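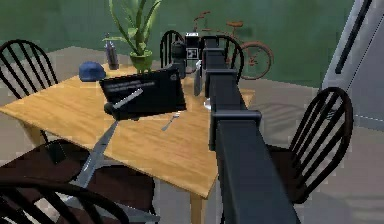

Dining table with a pale wood-grain top.

Re-oiling a Wooden Table Top
Ratree Suksawat, 19 August 2020

These steps apply to solid wood with an oil finish. Do not use them on lacquer or polyurethane. To check, put a drop of water on the surface and leave it for ten minutes. A dark spot means the oil has worn thin. A bead that wipes away clean means the finish is still sealed, and you can stop there.

Materials
Claditz hard oil, 300 ml
Sandpaper, 150 and 240 grit
Sanding block
Lint-free cotton rags
Mild dish soap
Metal bucket with lid

Preparation
Wash the top with a damp rag and a little soap, then wipe it with clear water. Let it dry overnight. Wax residue around place settings will clog the paper, so remove it with mineral spirits before sanding.

Sand with 150 grit along the grain. Keep the block flat near the edges — rounding them over is the most common mistake. Repeat with 240 grit. Vacuum, then wipe with a dry rag.

First coat
Stir the can; do not shake it. Pour a small pool in the middle and spread it thin with a rag. Wait 15 minutes, then wipe off everything that has not soaked in. Oil left standing turns sticky and has to be scrubbed off with more oil and a coarse pad.

Second coat
Wait 12 hours. Rub lightly with used 240 paper, remove the dust and apply half as much oil as before. Wipe after ten minutes. End grain may need a third coat.

Coverage
One 300 ml can did both coats on my own top, which measures 227 cm by 100 cm, with roughly a quarter left over. I have also used Tellura oil. It is thinner and needs a third coat on oak.

Rags
Oily rags can catch fire on their own. Soak them in water in the metal bucket, close the lid and keep it outdoors until you can dispose of them.

Curing
Light use after 24 hours. No hot dishes, wet glasses or tablecloths for ten days.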